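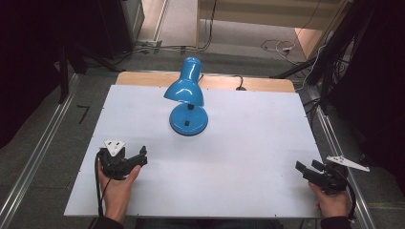 Photo: Till Kettler

The blue lamp

I've had the same desk lamp on my mind for most of April, so I may as well write it down. It is small, blue and very shiny, with a round base and a shade like a bell. I bought it at Ehlers in Britham, from the shelf near the back where they put the things that have lost their boxes. The tag said Vemovora and the name on the receipt was Narnora, so one of those is the maker and the other is the model. I haven't worked out which.

I wasn't looking for a blue one. I wanted white or grey, something that would go with a white work surface and not draw attention to itself. The white ones at Ehlers all had long jointed arms with springs, and I've owned two of those. The first drooped within a year. The second was fine, but it needed a clamp, and the clamp chewed a ring into the underside of my old desk that I had to sand out before I could sell it. So I decided on something with a base, low down, that I could pick up with one hand and move.

The neck on the blue lamp is short and black. I thought this would be a problem and for the first week it was. The light falls in a fairly tight pool close to the base, and if the lamp is pushed right to the back, the near edge of the board gets very little. I kept leaning forward to read and then wondering why my neck was sore. Now I pull it forward when I'm reading or mending something and push it back when I'm only at the computer. I do this without thinking about it.

It took me longer to sort out the angle of the shade. I'm right-handed, and for years I had a lamp on the right side because that was where the power point was. My own hand threw a shadow over whatever I was writing. Everyone gets told this in primary school and I'd managed to ignore it. With the blue lamp I've settled on having it near the middle, towards the back, with the shade tipped down and a little to one side depending on the job. Left for handwriting. Right if I'm sorting through mail, when it doesn't matter.

The white board throws a lot of light back up, more than the bare wood did. On timber the light seemed to sink in. On white I get a second, softer light from underneath, which is good for small parts and needlework and not so good for glossy paper. When I have to read anything glossy I put it on a sheet of brown kraft paper and the glare mostly goes away. I might get a proper desk mat one day.

About the bulb. The lamp didn't come with one. I started with a cool daylight globe I had in the drawer, and it was horrible, everything on the table looked like it was in a dentist's. I swapped it for a 3,000 kelvin one, which is a warm white but not a yellow one. I can still tell navy thread from black under it, if I hold both up. The old yellow globe in the hall is no good for that, and I have sewn a hem in the wrong colour to prove it.
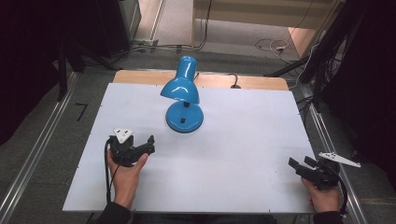
Can you put a brighter bulb in a small desk lamp?

Only up to the wattage printed on the lamp, usually on a sticker near the socket or under the base. With an LED bulb you'll normally get plenty of light well under that limit. Check that the bulb physically fits inside the shade as well, and if the sticker is missing, ask the shop before you guess.

The cord is thin and black, and it was the thing that annoyed me most to begin with. The power board is on the floor behind my table, so the cord has to get over the back edge somehow, and if I drag the lamp forward the slack goes with it and then wants to pull the lamp backwards. My fix was to leave a generous loop behind the base before letting the rest drop. I tried tape first, but it left a sticky patch and collected fluff off the carpet, so the tape is gone.

If you have carpet under your desk, by the way, lift your cords up and vacuum beneath them now and then. I hadn't done it since I moved in. Grey carpet hides an awful lot.

Cleaning the lamp itself is simple but constant. The finish is so glossy that it shows every fingerprint, and because I tilt the shade by hand there are always fingerprints. I unplug it, let it cool, and go over it with a barely damp microfibre cloth and then a dry one. I used glass cleaner once and it left rainbow streaks that took three goes to get off. Around the little black switch I use a dry cotton bud. Dust gathers there and also where the neck meets the base, and the cloth doesn't reach.

A few people have asked about the desk surface since the post on resurfacing my table, which has now been read 3,039 times and is still the most popular thing on this blog by a long way. It's a flat white panel sitting on top of a pale wooden table. I have kept the wood because I like the rounded edge, and I didn't want to paint it. The panel takes the glue and the scissors and the tea. When it gets too scratched I'll turn it over, and when the other side goes I'll get another one cut.

Is the lamp better than a jointed one? For me, yes, but my table isn't big. If you draw, or you spread patterns out, you'd want something that reaches over the middle, and this doesn't reach over anything. My sister tried it for an evening of marking and gave it back the next morning. She has the old one with the springs now and is happy with it.

I've also come around on the blue. In a room that is mostly white, black and grey it is the one thing I can find with my eyes half shut at six in the morning. I've been looking at blue mugs since, which I don't need.

Next time I'll write up the drawer under the printer. I've emptied half of it on to the spare bed and there are at least two chargers for phones I no longer have.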